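How I clean up old wooden blocks

I picked up a tub of used toy blocks at the Clurnham swap meet in October, and I've been fixing them up a few at a time in the evenings. It's a nice little job to do with the radio on! Painted cubes are the easiest place to start, so that's what I'll go through.

You'll need a bowl of warm water, a drop of dish soap, two soft cloths, baking soda, and some fine sandpaper (I use 500 grit, but I'd keep it well away from the flat faces until you've tried everything else).

First, wipe each block with a damp cloth. Damp, please, and don't go dropping them in the bowl like I did with my first batch, because the grain swells and the paint lifts at the corners. Dry them right away with the second cloth and stand them on a rack for 25 minutes or so while you do the next lot.

Now look at what's left. Dark scuffs like the ones on the front of this red cube sit high up on the face and run more or less sideways, so I rub in that direction too. Mix a pinch of baking soda with a few drops of water, put it on your fingertip, and go back and forth lightly. Check your cloth as you go. Gray on it is fine, but if you're seeing red, stop!

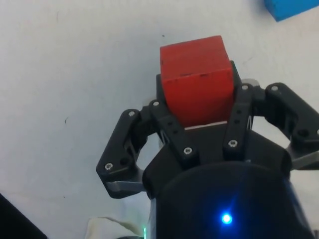 Noémie Poulain wrote in to say she skips the baking soda on matte paint, as it left her blue ones with a shiny patch, and uses a plain white eraser instead. I've tried that since and it's good on small marks, a bit slow on big ones.

If the edges feel rough, fold the sandpaper over and take two or three passes along each one. Soft, rounded edges are lovely in the hand, so don't try to make them crisp again. Wipe off the dust.

For bare spots I dab on a little water-based, toy-safe paint with a cotton swab and leave it overnight. Matching an old red is tricky (mine always dries darker than I expect), so try it on the bottom first. Then back in the tub they go, once the paint smell is completely gone.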